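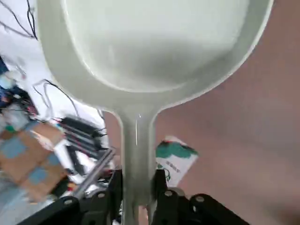

Item 6, grip on the scoop handle. Two-finger gripper, pale mint scoop.

Pre-purchase walkaround, Zitov gripper bench
Site: Clustarcombe packing room
Date: 20 April 2018
Result: OK to keep using, hold the order for the second one until the open items are closed

I do this list before we spend money on anything that moves by itself. It started as a safety sheet and has grown a budget side over the years, so you get both, sorry to whoever has to file it. Marks are OK, FIX, or ASK (ask means I want something from the vendor in writing first).

1. Emergency stop in reach from both sides of the bench: OK
Pressed it from each side with the arm moving. Stops fast. The button on the window side is a bit low for me but I can hit it with my hip if I have to!

2. Floor markings: FIX
Tape is peeling by the door. One roll, comes out of the regular supplies money, please don't put it on the equipment request.

3. Cables: FIX
Too many of them lying loose on the white table, and they loop around wherever they like. I want clips and one covered run along the back. If we buy the second station I'd rather pay for a proper cable tray for both at once, and Wotau quoted 379 for a double one, mounting hardware included. Put that in the July request.

4. Cardboard and packaging on the table: FIX
There's a flattened box leaning by the equipment. Boxes go to recycling when they're emptied, and small stuff like cards and packets gets picked up too. Costs us zero dollars. I've written this one on three sheets in a row now, so I'm going to hang a bin on the end of the bench and see if that does it.

5. Screws on the gripper fingers: OK
Checked each one with the hand driver and none of them turned. I marked them with a paint pen afterward so next time it's a quick look (bring your own pen, mine is nearly dry).

6. Grip on tools: OK, with a comment
Tugged the scoop by the bowl, up, down, and sideways, with the fingers closed on the handle. It held. The plastic handle is smooth, though, and I'd like to try the rubber finger pads before we commit to a whole set of matching tools. Kyei sells the pads in packs of 14, which is a silly number when you need two at a time, but they wear out, so fine. One pack, not the case.

7. Scoop condition: OK
Ran a thumb around the rim and down the handle. No cracks, no sharp spots. Plastic scoops are cheap enough that I'd budget a few spares every year and toss them at the first chip. Metal ones came up at the last meeting and I'm still against it, they're heavier and I don't want to redo the load check.

8. Pinch points labeled: FIX
The label on the arm is there, the one for the fingers isn't. Free from the vendor if you email them. I emailed them.

9. Load limit posted: ASK
The sheet on the wall is for the older model. Zitov needs to send the right one, and it has to give the limit with a tool AND a full load, because a scoop held out by the end of its handle is a different thing from a block held dead center.

10. Lockout for cleaning: OK
Two locks, two tags, all where they should be. A second station means two more, add 19 each.

11. Training log: FIX
Two people who use the bench aren't signed off. Training is included in the purchase price for the first year only, so let's use it up before it runs out.

12. Service plan: ASK
This is the big one. They want 1330 a year per station, and I can't tell from the quote if that covers worn fingers or only the motors. If fingers are extra, we should price a year of fingers by ourselves and compare. I've seen us sign one of these without reading page two, and I was the one who signed it, so I'm careful now.

13. Room for a second station: OK
Measured twice. It fits with the walkway clear, provided the tall shelf moves to the other wall. Moving the shelf takes some 14 minutes if it's emptied first and a whole afternoon if it isn't.

What I need back
Item 9 and item 12, in writing, before the July request goes in. Items 2, 3, and 4 I'll check again myself. For item 3 I'll take temporary clips as a pass until the tray comes.

Copy goes in the green binder, next to the old quotes.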